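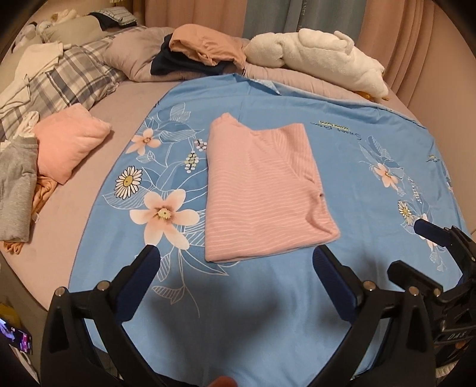
Figure 5. Folding station on a bed: folded striped shirt, two hand-held grippers.

Section 5: Planning and budgeting before you order

I wrote this part of the Plurkgate set-up guide after I'd already spent the money once, so please read it before you fill in the order form. I'll keep it to the hand-held folding kit, the one you use for shirts and other soft things at home. Arms and carts are in Section 9, and they're a whole different budget!

5.1 Work out how many grippers you need

1. Write down the jobs you want recorded. Mine were shirts, towels and pillowcases (I added socks later and regretted it).

2. Mark each job as one-handed or two-handed. Folding a shirt is two-handed, so that's a pair of grippers per person. Picking up and placing small items can be done with one.

3. Multiply by the number of people working at the same time. Don't multiply by everybody on your list. Yee-man Peng and I share one pair between us and swap at lunch, and it's been fine.

4. Add one spare gripper for the whole site. If you've got more than one room going, talk to Storkach about a loaner before you buy a second spare.

Note: Pairs are cheaper than two singles, but the order form starts you off on singles. Check the drop-down before you pay.

5.2 Set aside money for pads and pins

The rubbery pads on the inner faces of the fingers are what you'll be buying again and again. I had nothing in the budget for them the first time and ended up paying for rush shipping in November, which hurt.

1. Order 9 sets of pads with each pair. That got me through a season of cotton and a little fleece.

2. Order one bag of pivot pins. They're tiny and silver and they love carpet.

3. Put the pads on their own budget line, apart from the grippers. Nabila Yusof does our purchasing, and she can approve supplies in an afternoon, but anything filed as equipment goes into a much longer queue.

Caution: Don't mix pads from different batches on the same gripper. The thickness can vary and the fingers won't close evenly.

5.3 Pick the surface before you buy a table

You may not need a table at all. I priced a folding bench from Warkulel at $611 and then did most of my planned jobs on a made-up bed, with the cover pulled flat and the pillows pushed off to the sides. If your recordings are supposed to look like a real home, a bed is a good place to begin and you've probably got one!

1. Stand where you'll work and reach for the far side of the folding area with both grippers in your hands. If you have to lean, move the work closer.

2. Smooth the cover. Patterned covers are OK, and I like to have a few different ones.

3. Only now decide about the bench. Ours got bought in the end, for the towels.

5.4 Clothes and storage

Budget $211 for clothes if you're starting from nothing. Secondhand is great. Get a range of sleeve lengths and fabrics, and go easy on anything with sequins (the pads don't like them). You'll also want a lidded bin for each pair of grippers.

Caution: Keep the grippers away from lint rollers and fabric glue. Sticky stuff on the pads is not covered by the warranty.

5.5 Before you send the order

1. Check pairs against people, using your list from 5.1.

2. Check that pads and pins are on a separate line.

3. Ask for the delivery window in writing. The Villanueva warehouse ships grippers and pads separately, and my pads came first.

4. Save a copy of the quote. You'll need the quote number to register the kit in Section 6.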